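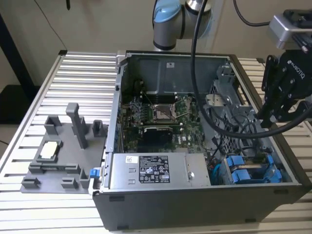 # Asgate gripper trials

The **Asgate gripper trials** compared robotic grippers on desktop computer disassembly, run by the integrator Wuyts at its Asgate workshop. Each gripper worked over an opened tower laid on its side, with a fixture tray beside it. The Robotiq gripper was tested against the Hamatia, a softer-fingered design whose brochure promised "intuitive grasping" – a quality the power supply failed to bring out.

## Method

Each gripper made 95 attempts per part under the same Drollolau controller. Cables were scored separately, after the first week's results were judged bad for morale.

## Results

The full log ran to 3325 entries, of which 354 read only "dropped". Wuyts recommended further trials, to be carried out by Wuyts.

## See also

- Drollolau controller
- Hamatia (gripper)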